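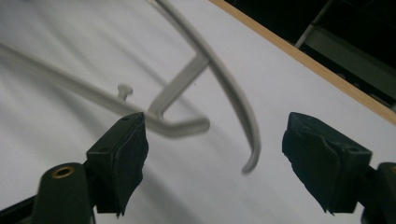

Junach is my word list of household stuff, the things people in my family and on my street call by five different names and then argue over. It started as a note on my phone and it now has 4,000 entries, so I suppose it's a dataset and it needs a README. The entries I enjoy most are the ones for bits nobody has a proper name for. Take the light grey plastic piece on the white surface, with a straight bar, a long curved arc joined on by a strut, and a little peg with a mushroom-shaped cap sticking up out of the bar. I've got "mushroom", "button", "stud", "nub" and "dobber" for that peg alone, and I'm not about to pick a winner!

What's in the folder

words.csv is the main file, one row per word. people.csv says who gave me the word (initials only, plus where they grew up and a rough age band). notes.txt is me rambling about arguments that wouldn't fit in a column. There's also a folder called old, which you can ignore unless you like looking at my spelling mistakes from last August.

The columns in words.csv

thing: what we're talking about, in the plainest words I could manage
word: what the person called it
said_by: initials, matching people.csv
sure: yes, no or sort of
where_from: who they think they got the word from (gran, school, an old boss, telly)
rude: yes or blank

"Sort of" in the sure column gets used a lot more than I planned. People will tell you with total confidence that it's a "doofer" and then, the minute you write it down, they go quiet and say well, that might just be us.

Where the words came from

71 people, all asked by me, mostly over a cup of tea or while standing in a queue. I'd point at a thing or describe it and write down the first word they said, then anything they added after. I did have a go at a paper form, but people wrote what they thought I wanted (loads of "remote control", hardly any "zapper") so those answers went in the bin. The oldest person is 84 and she gave me more words than any two of the others put together, including six for the end of a loaf.
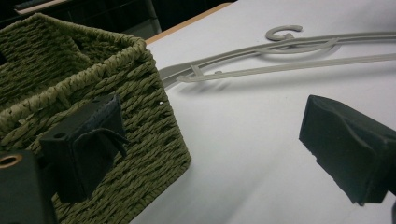

Storage words were a headache, by the way. Basket, hamper, tub, crate, trug, box, "the thing the scarves live in". I tried to have a separate row for each sort of container and gave up, because the same person would say basket on Wednesday and box the next time I saw them. So all of those sit under the thing "container, open top", and the arguments are in notes.txt. If you can split them sensibly, please do, and send me what you come up with.

Thitima Saengthong checked every row for me and found a shocking number of doubles. She also made the Thai column, which lives in its own file (words_th.csv) and only covers the kitchen entries so far. She calls that part Inthanon, so if you see the name in the notes, that's what it means. Ask her before you change anything in there, please, as I can't read it well enough to tell if you've broken it.

Things that are wrong with it

Far too many kitchen words, not nearly enough garden ones. Most people I asked are over fifty. Spelling is a guess for anything that's only ever been spoken, and I've gone with whatever the person told me, so you'll find "oojamaflip" spelt four ways, all of them in earnest. Row order means nothing. A few rows have a comma inside the word and some programs get in a muddle over that, so check yours has read six columns before you go any further.

The rude ones are left in. Filter on the rude column if you're using this with kids.

Using it

Do what you like with it, just say where you got it. I'd love to see it used for quizzes, stories, tea towels, anything. Please don't use it to work out who said what. The initials are there so I can go back and ask people things, and a couple of them would be mortified.

Changes

Version 10 adds the shed and bathroom words and fixes the doubles. Version 9 had the rude column the wrong way round, so if you've got that one, bin it and grab the new one.

Still to do: garden words, the backs of sofas, and whatever you call the little plastic bit on the end of a shoelace when you don't know it's an aglet.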